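Housekeeping Skills, Unit 2: Clearing Laundry from a Bed
Handout prepared by Rajeshwari Acharya

Bring this sheet to the practice session. You will work in pairs, and each pair has 30 minutes at the bed.

Before you start

Set the basket on the floor beside the bed, close to the side rail. Keep the long side parallel to the rail so that nobody trips on a corner. Check that the basket is empty. A sock left from the last load gets mixed in easily.

Picking up

Take the top piece first. If a white piece is lying on a dark one, lift the white piece by itself and leave the dark one where it is. Pinch the cloth near its middle, close your fingers on the gathered part, and raise it straight up. Do not drag it over the cover - dragging pulls the bedding out of place and you will have to smooth it again.

Thin cloth slides out of a loose grip. Press down a little before you pinch, so a fold comes up between the fingers. 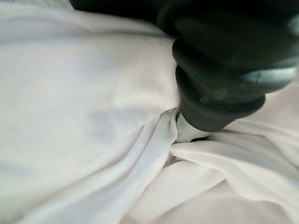
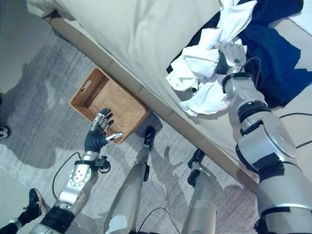 Fig. 1 (first picture): white fabric at the point of contact, close up. Fig. 2 (second picture): white cloth gripped over navy-blue fabric, with the wicker basket on the floor by the bed rail.

Sorting

Whites go in first and come out as one load. Darks wait on the bed until the whites have been taken away. Anything with a care label you can't read goes to Sohail Gondal, who keeps a separate pile.

Finishing

Smooth the cover from the center toward the edges. Look along the side rail for small items that have slipped down.

For next time: read the section on folding fitted sheets and write down two questions.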